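4.2 Tuning the grasp planner for bags and deep containers

Now for the fun part! Once Zakero can see your workspace, you can teach the planner to reach into things – and bags are where it really shines.

Before you start: finish the wrist calibration in 4.1 and set the arm to slow mode.

1. Open the Planner tab and choose Container Pick.
2. Click Find Rim. A green outline should settle on the opening of the container. Drag the points if it wanders onto a handle.
3. Set Approach to Vertical. You can try Tilted later, and you should, it's great in crates.
4. Set Points per Object to 520. Shiny wrappers return patchy depth, and going up to 720 helps a lot if your computer can keep up.
5. Press Preview and watch the planned path all the way through before you press Run.

CAUTION: Keep your hands out of the container whenever the Run button is lit.

With a paper bag of packaged snacks, the fingers point down through the opening and the tips come in just over the packages. Handles that arch over the opening should be marked as Keep Clear in the rim editor.

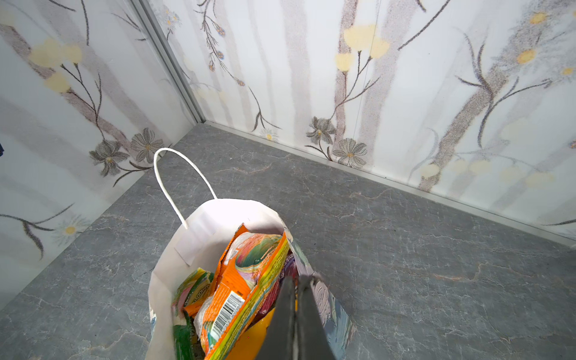
Can I change the planner settings while a job is running?

Pause the job first, make your changes, then press Replan so the new values are picked up.

6. Open the Scores panel. Every candidate grasp gets a score, and clicking one shows its path in the 3D view. Spend some time in here – you'll learn more about your setup than any table of defaults can teach you.
7. Save the profile under a name you'll recognize.

Note: Profiles saved in Zakero 2 or later include the rim outline. Older ones don't, so run Find Rim again after loading them.

Section written by Sakda Bunnag. Last updated 30 Aug 2026.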